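Bench Technician, Car Audio (Part-Time)
Niltus Sound, Primton

Niltus buys used car amplifiers, fixes what can be fixed, and sells them online with a warranty we have so far been able to afford. We need a second pair of hands at the bench. The first pair belongs to Mingxuan Yao, who would like to take a vacation at some point.

Most of what comes in is older two-channel and mono gear with blown output transistors, tired capacitors, or a previous owner who did his own soldering. You'll test each unit, repair it, run it at rated load, and write the condition notes for the listing. We don't write "worked when removed." Everything worked when removed, if you ask the seller.

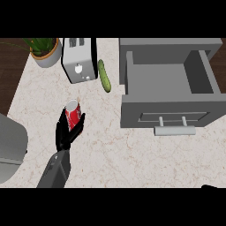 Soda can on a marble countertop.

What we need from you: two years of board-level repair, paid or obsessive. You can read a schematic, and manage without one when the maker never let it out of the building. You know why a 1,000 watt sticker on a unit with a 10 amp fuse deserves a raised eyebrow. Some units weigh 78 pounds boxed, so you'll need to lift that, with the hand truck if you have any sense.

Hours are flexible – daytime, please, as the upstairs neighbors have views on subwoofers. Pay is hourly and discussed at the first interview. Staff discount on anything we sell, including the pile by the door.

To apply, send Aliki Economou a short note about the worst repair you ever inherited and what you did with it. A resume is fine too. Work starts in March.

Posted 24/02/2021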